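Garnside bathroom: the finished room, in pictures
2022-12-25
By Mehwish Satti
Print this page | E-mail this page

The Garnside unit has one bathroom, and until this year it still had the fittings it was built with. The work started in June with the old tiles coming off and finished with the flowers going in. This page is mostly for family in Urcombe who asked to see how it turned out, and for the two or three people who wrote in about the colours after the kitchen gallery went up.

The budget was $3,000 for everything that isn't plumbing. We went over by $150, nearly all of it on the benchtop. Ghumman did the plumbing and the waterproofing and was billed separately, so please don't use my number as a guide to a full renovation.

The room is small. We kept the toilet, the shower and the vanity where they were, as moving the waste pipes would have meant lifting the floor. The layout is therefore the same as it was and only the surfaces and fittings are new.

A few notes on the choices, as these were the main questions.

Colour. The walls are a smooth light grey and the vanity cabinet is dark charcoal. I tried the charcoal on the walls as well, on one large sample board, and it made the room too dim in the afternoon. Grey on the walls and charcoal below bench height was the compromise.

Benchtop. Grey marble with pale veining. It was an offcut from Lallovel's yard and they cut the opening for the basin from a paper template I left with them. Marble marks if toothpaste or anything acidic is left sitting on it. I wipe it down at night with a damp cloth and dry it with a hand towel. It was sealed before it was fitted and I'm told it should be sealed again next year.

Basin. White and rectangular, with sloping sides and a round metal drain at the bottom. The old one was an oval and very shallow, and water went over the front whenever anyone washed their face. I wanted straight edges this time to go with the cabinet.

Tapware. Matte black with a single lever. Water spots show on it more than they did on the old chrome. Ghumman had to order it in and the wait was 19 days, during which we brushed our teeth at the kitchen sink.

Shelf. Black wire, fixed to the wall above the vanity. We had planned on a mirrored cabinet there and went off the idea when we saw how far it would stick out.

Small things. The day-to-day items stay out on the bench: a beige cup with a handle for the toothbrush, and a small black square vase next to the tap. Spare towels and cleaning products have moved to the hall cupboard.

THE VANITY

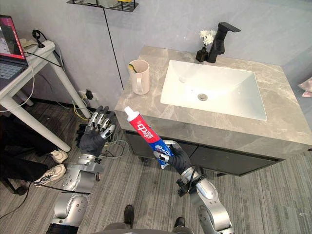 Toothpaste, toothbrush cup and white flowers at the new vanity. The red tube is 中华 toothpaste.

Still to do: a hook on the back of the door, and a new blind for the window. The old blind is back up for now. I'll also touch up the paint beside the door frame, where the ladder caught it.

The kitchen gallery is still on the site under Garnside, along with the paint list for the other rooms.

Contact: use the form on the main page | © 2022 Mehwish Satti | Back to top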